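18th May, Oswood robotics club, bench notes

Back on the peg board task. For anyone skimming: the team has to write a routine where the arm gets a red block into the cradle (the black bracket thing with the scooped top), and the board full of pegs sits behind it as an obstacle we're not allowed to touch. Sounds easy, and I told the kids it was easy, which I now regret a bit.

Started by throwing out last week's waypoint file. It was a mess, half the points were taught from the old home position and the other half from wherever somebody had left the arm. Awuor Ondieki wrote a fresh one with proper names for everything (bless her), so now it says approach_cradle and clear_pegs instead of p7 and p7b. She also put the speeds at the top of the file where you can change them once. I set travel to 300 and the last bit of the descent to 50, and we can argue about it later.

Grip width is still the thing that bugs me. The program closes to a fixed number and hopes for the best, and with a block that can sit any which way between the fingers I'd much rather close slowly and watch the motor current. Haberkorn's library is supposed to do this. I've read the page three times and I still can't tell if the threshold is a percentage or milliamps!

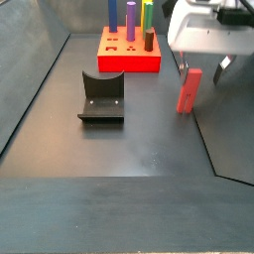
Anyway, the plan for the threshold is to try 10, then 100, and see which one behaves like a percentage. Crude, but it's faster than waiting for a reply on the forum. If it really is milliamps then 10 should stop the fingers before they've closed on anything at all, and we'll know straight away. Do this with a foam offcut first please, I don't want to be ordering finger pads again before the regional.

Other things from the bench, in no order:

- Simulator (Brollow) has the cradle's arc facing the wrong way. I've fixed it in my copy, haven't pushed it yet.
- The colour picker can't decide about the block and the board because they're both red. Suggest we crop the search area to the front of the bin and ignore everything behind the cradle. Cheap and cheerful.
- The tall pegs are the ones to worry about on the way over. The short brown one at the front right corner isn't as high but it's closest to our side, so keep it in the clearance check.
- Dust specks on the floor of the bin are getting picked up as blobs. Minimum blob size, or a damp cloth. Both?
- Somebody has named a branch "final_final_arvo". No more of that.

On the cradle position: I want it measured from the bin walls, and I want the measurement written in the config and nowhere else. We've had it in the config, in a comment, on the whiteboard and in my head, and I reckon all four were different. The black seam along the bottom of the walls makes a decent line to measure from if you get your eye down low.
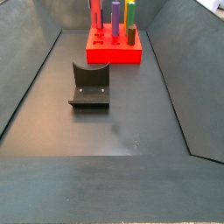
Awuor reckons we should stop measuring altogether and have the routine find the cradle by its screw heads, as they're shiny and nothing else down there is, and she says the Hekero vision module will do bright spots without any training. She'd want the lights kept the same at every session, though, and she isn't keen on promising it for the regional.

I like it. My worry is the white specks again, they're bright spots too, so it'd need a rule about the distance between the pair. Told her to have a go on a branch (a sensibly named one) and leave the measured version alone in the meantime so we've got something to run.

Next time: threshold test, push the Brollow fix, label the foam box. Spare e-stop key is in the top drawer now, under the hex keys.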